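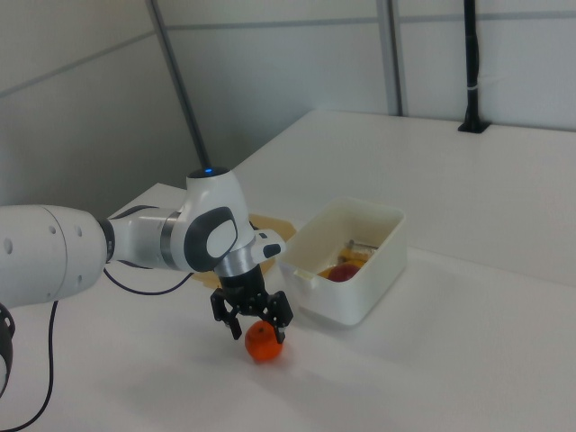

Learning to eat fruit by the season

When I moved to this country I bought the same fruit in every month of the year, and I thought this was a kind of freedom. My neighbour Branwen James did not agree. She told me, very politely, that a strawberry in winter is only a red thing with water in it.

So in September I began a small notebook. On each page I write what I bought, where I bought it and if I would buy it again. After 31 pages I can say that my taste has changed more than my spending. I wait for mandarins now, and the waiting is a part of the pleasure. With apples I was slower, because at home we had one kind and we called it simply "apple".

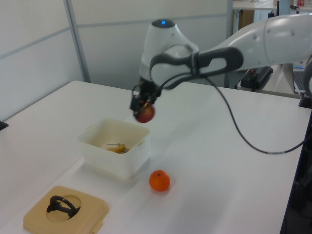 Trefor Gethin at the market in Plunlow let me try 6 kinds in one morning, cut with his pocket knife. Some were so sour that my eyes closed. The one I liked best is sold under the name Bellis, and he says it keeps well until the new year if the room is cool. I keep mine in the hall, beside the shoes – my husband is not happy with this.

I still make mistakes. Last month I bought three kilos of pears, all hard as stones, and then they became ripe on the same evening. We ate pear with cheese, pear with porridge and finally a pear cake, for which I had to telephone my mother. Her recipe has no quantities, only "enough". I will write it here when I have measured it properly.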